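Sorting a muddled spanner drawer

If your spanners live in a heap at the bottom of a bag, as mine did for years, set aside a quiet hour and a cup of tea and we'll get them straight together.

Tip the whole lot out on the bench and wipe each one down with an old rag and a drop of light oil. A stiff brush is lovely for getting the muck out of the ring ends - my neighbour Darren swears by a washing-up brush, and I've come round to it.

Next, sort by type. Combination spanners (open jaw at one end, ring at the other) go in a shallow plastic bin of their own, the brighter the better, so you can spot them from across the garage. Lay them in longest first, all facing the same way if you've the patience, and leave some room, as you'll surely find another under the car seat in June. 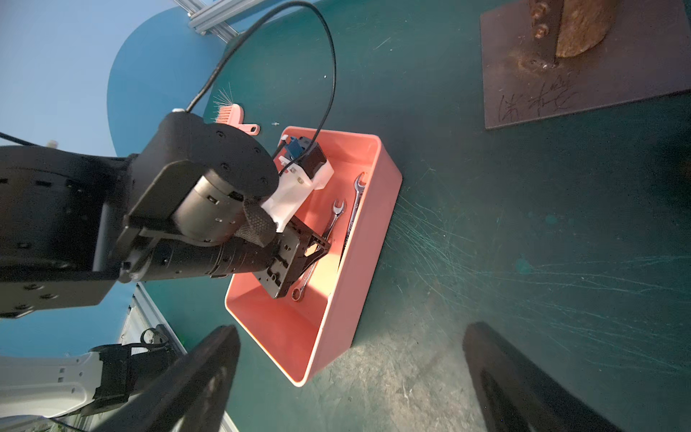
Two combination spanners in the pink bin, with plenty of space left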